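**RINDHOLM, October 15, 2026** – The bins are coming back, and this time there are more of them! The recycling drive at the Rindholm community hall reopens this month with a new sorting table, longer hours and a list of accepted items that finally has room for the throwaway cup.

Anyone who stopped by last spring will remember the line out the side door and the mountain of bottles waiting to be sorted. The drive took in 3,657 bottles and cups before it closed for the summer, far beyond what the organizers had hoped for in a first season (they had ordered bags for half that). The hall's storage closet filled up so fast that the folding chairs had to live in the hallway for a while.

The new setup should move a lot quicker. Drinks containers now go to one long table near the kitchen, where clear plastic bottles, cups and cans are separated before anything gets bagged. Skillen, the hauler that serves the north side of town, will pick up twice a week, and Breker has lent the hall 15 rolling bins with lids that really do close. The old ones had to be held down with bricks.

Cups are the big news. Until now they went straight in the trash, and people have been asking about them since the very first drop-off day. Paper and plastic cups will both be taken this season, as long as they are empty and the lids and straws have been pulled off. They get a bin of their own, so please don't stack them in with the bottles – a cup that slides down over a bottle neck is a real pain to get loose once the bag is full.

Bottles can come in with their caps on and their labels in place. That is a change from the spring rules, which asked for bare bottles and left a lot of people standing at the sink peeling soggy paper. Give each one a quick rinse, screw the cap back on and it's good to go.

A water bottle with its blue cap still screwed on and its label in place is fine under the new rules, and a cup like the "PURE" one goes in the cup bin.

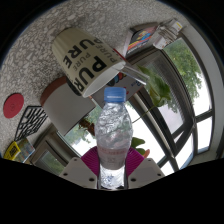
One neighbor on Kozłowski Street wrote in to say that the cap rule alone will save her family an argument every week. She used to keep a jar of loose caps on the windowsill, and it was always getting knocked over into the dish rack. She also asked whether bottles should be crushed to save space. Crushing is welcome but optional, and a bottle that is a little crumpled from the trip over sorts just as well as a smooth one.

Glass is still a no for now, and so are milk cartons and anything that held cooking oil. The organizers are talking with Skillen about cartons and hope to have an answer by December.

There is something in it for the hall, too. Money from the drive goes toward new kitchen shelves, and the spring season brought in $400 of what is needed. The first shelf is already up above the coffee maker, and it looks terrific. It holds the big serving trays, which used to lean against the wall behind the door and come crashing down at potlucks.

Drop-off is free and open to everyone in town, and there's no need to sign up. Bags can be left at the side entrance until 5 p.m. on pickup days, and a chart by the door shows what goes where. Kids are very welcome to help at the sorting table with a grown-up – the spring crew got amazingly fast at it, and there are plenty of gloves in small sizes.

Questions about larger loads, such as leftovers from a ball game or a block party, can be left in the box inside the hall's front door.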